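《一张桌子要坐多久才算占座：自习空间使用情况调查》
课程实践报告，第三稿（前两稿的标题更长，被要求改短）

## 一、缘起

选题最初是“大学生时间管理”。指导老师 Phyllis Garside 看完开题表，在旁边写了一个字：大。于是我们把题目缩小到图书馆，再缩小到图书馆三楼，最后缩小到一件东西，就是占在座位上的水杯。

三楼自习区一共 106 个座位。期末前后，早上八点开门，八点二十就坐满了。这里的“坐满”指的是书包、外套、水杯和一本翻开的高等数学坐满，人大多还在食堂。我们组四个人都占过座，所以这份报告的批判立场不太稳，请读者留意。

我们想弄清楚三件事：座位被物品单独占用的时间有多长；同学们认为离开多久算合理；如果规则改了，大家会不会照做。第三件事后来证明问得太天真。

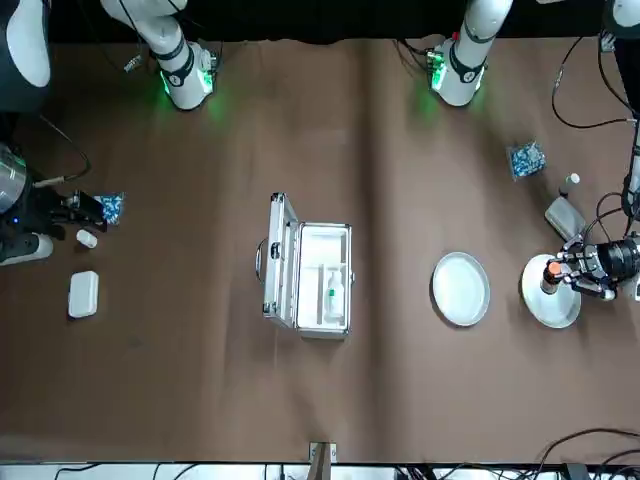
## 二、方法

调查分两部分。一部分是问卷，线上发放，回收有效问卷 815 份。数字看上去很体面，主要归功于 Cadi Wynne 把链接发进了一个抢二手教材的大群，并在标题里写了“免费”两个字。问卷确实是免费填的。

另一部分是现场观察。我们把三楼分成四个区，每人负责一个，每隔半小时走一圈，在平面图上用三种符号记录：有人、有物无人、空。观察持续了两周，每天从开门记到晚上九点。记录表起初用的是彩色铅笔，第三天统一改成黑笔，原因是复印机只认识黑色。

观察时不翻动物品，不记录个人信息，也不提醒当事人。最后一条执行起来最难，有位同学的闹钟在无人的座位上响了很久，负责该区的组员按规定没有碰它，只在备注栏里写了一行字，这行字经讨论没有收入附录。

预调查时还发现“离开”不好定义。趴着睡觉算不算离开？我们争论了一个下午，最后规定：身体在即算在，精神状态不属于本次调查范围。

## 三、主要发现

**1. 短暂离开并不短暂。** 问卷中，多数人认为离开 24 分钟以内可以接受。这个数是各选项加权算出来的，现实里没有人会带着 24 分钟的概念去打水。观察记录则显示，中午时段“有物无人”的座位常常连续两圈甚至三圈保持原状。

**2. 物品有等级。** 访谈对象普遍认为，笔记本电脑代表“马上回来”，书包代表“吃完饭回来”，单独一张草稿纸代表“试试看”。有一位受访者坚持认为雨伞不算占座，因为那天下雨。我们追问不下雨时怎么算，他说要看天气预报。

**3. 靠窗座位最受欢迎，也最空。** C 区靠窗的一排每天最早被占，上午实际有人的时间却比靠厕所的一排少。靠厕所那排的同学学习态度端正，也可能只是来晚了。 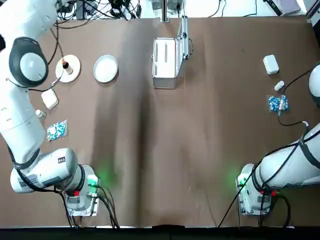

**4. 大家都支持严格管理，对象是别人。** 问到“是否应清理长时间无人的物品”，赞成的占多数。问到“如果清理的是你的物品”，开放题里出现了“特殊情况”“通融”“至少打个电话”等说法，还有一位同学留下了手机号。我们没有打。

## 四、讨论

图书馆现行规定是离座 60 分钟后物品可由工作人员移走。规定贴在每根柱子上，字号合适，位置醒目。接受访谈的同学大多知道有规定，说对时限的很少，有人信心十足地答了“半天”。

执行也有难处。值班的老师一个人看一层，要判断某个书包坐了多久，除非一直盯着它。值班老师告诉我们，她有时会在桌上放一张计时卡，回来时卡还在，书包旁边多了一杯奶茶。按规定，这说明有人回来过，计时应重新开始。

我们比较了两种改进办法。一种是线上选座，扫码签到，暂离时锁定座位。隔壁校区用过，据说解决了书包的问题，代之以请室友代扫的问题。另一种是划出一片“短时区”，只供一小时以内使用，不许留物。我们倾向于后者，成本只是几张贴纸，失败了也容易撕。
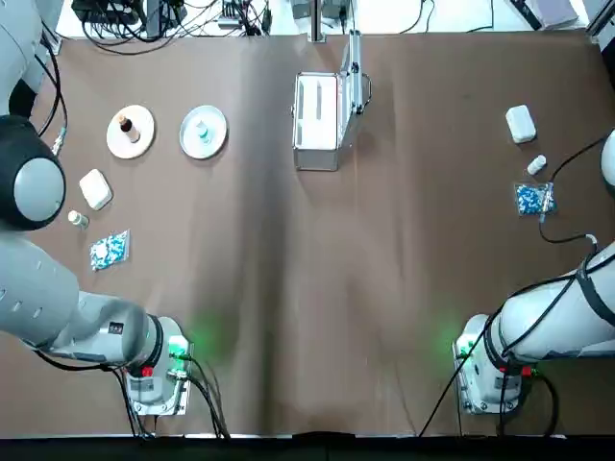

还有一点与座位总量有关。两周里，二楼期刊室从未坐满，下午甚至可以一人一张长桌。受访者不去的理由包括“太安静”“椅子不带软垫”和“不知道有二楼”。给最后一位同学的建议是走楼梯。

## 五、不足

- 观察只覆盖期末前的两周，不能代表学期初。学期初三楼的情况，我们凭记忆认为很好。
- 问卷样本中低年级偏多，与二手教材群的成员构成有关。
- D 区有两天的晚间记录缺失。负责该区的组员当时在 A 区复习，座位是占来的。
- “试试看”一类物品样本太少，没有单独分析。

## 六、分工

Cadi Wynne 负责问卷与数据清理，另外三人负责现场观察，报告由全组合写。文字风格前后不一致之处，请视为集体协作的证据。感谢 Garside 老师对标题的三次删减，附录一为问卷原文，附录二为四个区的平面图，其中 B 区那张画反了，看的时候请把纸倒过来。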